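Stindham Linen Swap: Gallery

Most of what came in this year was bedding and table linen, with a few lengths of plain fabric. The swap ran in the upstairs hall at Prinon House, and the pictures were put up on 10/03/2026. Pieces are listed by type. Sizes are on the paper tags, and the tags stay with the pieces until they are collected.

Greens and dark colors

The dark shades went on the long table by the windows. Several people asked for them in December, mostly for curtains and chair covers. Anything over 40 inches wide was kept whole.

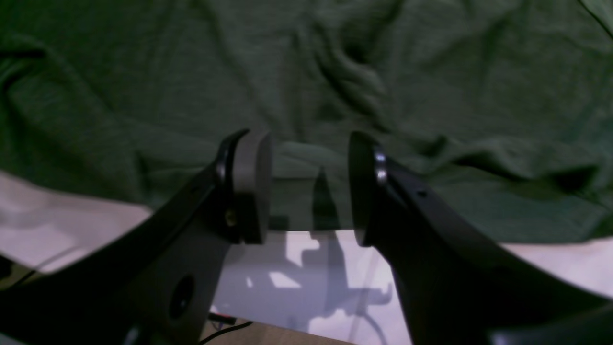 Wide lengths are easier to judge once they are out of the bag. Color is the main thing people ask about, and it is hard to give over the phone. The green is a dark one with a slightly heathered look, and it will need pressing before anyone measures it, as there are creases running in all directions. Use a damp cloth and test a corner first.

Collection

Reserved pieces can be picked up from the Savchuk shop on Geliver Street. They are held for 30 days and then go back into the swap. Bring your slip. Bags are 20 cents each, or bring your own.

The next swap will take up to 200 pieces. Please wash everything before you drop it off, and leave out anything with foam backing.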